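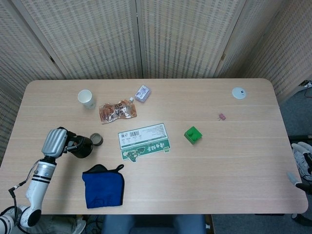

Weaving is a way of making one big flat thing out of lots of long thin things. You do it by being annoying: over one strand, under the next, over one, under the next, until you run out of strands or patience. Once you start looking for it, weaving is all over the place. Your school jumper is knitted, so it doesn't count (we'll get to that), but your shirt probably does, and so does a tea towel, and so do the beige panels of the folding divider behind the table, which have the criss-cross look people call basket weave. Your sofa may well be woven too. You have been sitting on this subject for years.

## Two lots of strands

Every piece of weaving needs strands going in 2 directions. The ones that stay still are called the **warp**. The ones that wander in and out are called the **weft**. People have been mixing them up ever since. One way to remember is that the weft goes from right to weft. It also goes back again, but that spoils the rhyme.

The warp has the dull job. It gets pulled tight and has to stay there. The weft does all the travelling and gets most of the credit.

## Why doesn't it fall apart?

Good question, seeing as there's no glue in it. The answer is rubbing, or *friction* if you want to sound expensive. Each strand is squashed by its neighbours everywhere they cross. One crossing hardly holds anything. A handkerchief has thousands of them, all gripping a tiny bit, and together they are surprisingly stubborn.

Pull a loose thread at the edge and you can undo a row or so. Please do this to your own handkerchief.

## Three patterns to know

**Plain weave** is over one, under one. It's the first one everybody learns and it is strong, neat and a bit flat.

**Basket weave** is plain weave done in pairs, so you go over 2 and under 2, and the next strand along does exactly the same before you swap. It makes little squares, like a chessboard that's been left in the sun. In spite of the name, plenty of baskets aren't made this way.

**Twill** shifts one step sideways on every row, which gives you slanting lines. Look closely at a pair of jeans and there they are. They were there all along, and you only wanted to know where the pockets were.

## What about the jumper?

Knitting is made of loops, and loops can stretch, so a jumper will go over your head. Woven cloth mostly won't stretch unless you pull it cornerways. Try getting into a shirt without undoing any of the buttons and you'll see the difference, probably from the inside.

## Have a go

Cut some paper into strips of two colours. Lay one colour side by side and tape down the tops. That's your warp. Now thread the other colour through, over and under, and push each strip up snugly against the last. If the first strip starts by going over, the next must start by going under. Get this wrong and you'll have two strips doing the same thing, like cousins in matching hats.

When you reach the bottom, tape the ends. Then try it again in basket weave. It takes longer than you think, so don't start just before tea.

*Words by Igor Urbańczyk*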